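Kitchen Arm Corner: a paper towel roll and a lot of evenings
By Vaida Mägi, July

Some of you have asked how the kitchen arm is coming along, so I'm hogging a page of the newsletter again. Quick recap if you missed the last one: I'm building a little helper arm at home, and before I bolt anything to my real counter I'm working it all out in a simulated kitchen. Cheaper that way! My deposit on the apartment would agree.

The project is called Laur (Helju Sepp picked the name, and I've stopped arguing). This month was all about the paper towel roll. I wanted the gripper to come down right over the cardboard core and stop there, fingers pointing at the hole, with the knife and the spatula still lying on the marble where I left them. 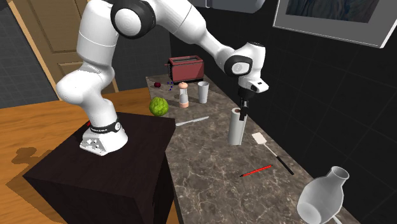
What I changed

First, the approach. My old path swung in low from the side, and I lost 45 runs to it before I gave up and wrote a new one that stays high and only drops at the end. Then I raised the pedestal a touch, which gave the elbow more room to fold. Eirini Pappas talked me into slowing the last bit of the descent way down – I grumbled, she was right, I owe her a coffee.

I also keep shuffling the clutter. Every batch is 100 runs, and between batches I move the utensils and the dishes to new spots and let it try again. It's weirdly relaxing, like tidying a dollhouse. I got carried away and put magnets on the fridge too, lots of colors, and they do nothing whatsoever for the robot. 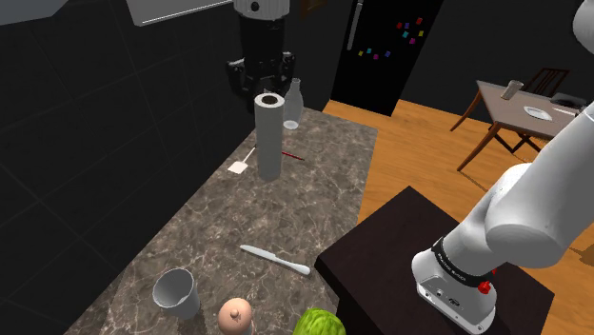 The log file is up to 3163 lines now and I really need a better way to read it. Vaughn Alcantara has offered me his plotting script, the one he wrote for his Cedari bench build, and I'll try it as soon as I can get it to install. If anybody has had luck picking up a roll by the core instead of squeezing it from the outside, please write to me! I have 2 finger shapes drawn up for the printer at the shared shop and I can't decide between them.

Contact the newsletter desk | © Flireo Workshop | Back to top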